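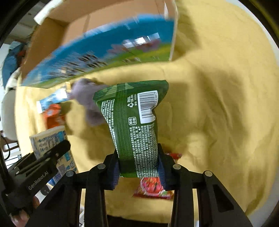 Flodureo is looking for two packing assistants for our small parcel room in Miltdale. We prepare mixed gift parcels – snacks from Asia, soft toys, little things for children – and we send them to families and to shops in the region.

Your work will be at the packing tables. You take the goods out of the delivery boxes, lay them on the cloth and look at each one before it goes in a parcel. With snack bags you must check that the crimped edge is closed and that the barcode can be read by our scanner. Many of the bags have the ingredients printed in Chinese only. You do not need to read Chinese, but if you can, please write it in your application, we will be very glad. Each bag without English text gets a label from us, and the label must never cover the barcode.

Soft toys are packed under the food, and the heavy things go first. Crushed bags are put aside for the staff shelf.

We ask for:
– patience with small and repeated work
– clean hands and no strong perfume
– reading and writing of simple English
– lifting of full cardboard boxes

Experience is welcome but not necessary. You will learn the work during the first 2 weeks together with a colleague.

The position is part-time, mornings only, and starts in July. In the busy season we send up to 800 parcels in a week, and then we can offer extra hours to those who wish them. The bus from Nultcombe stops in front of the building.

Please send a short letter and your CV to Flodureo, Packing Room, Bennani House, Miltdale. We answer every letter, also when the answer is no.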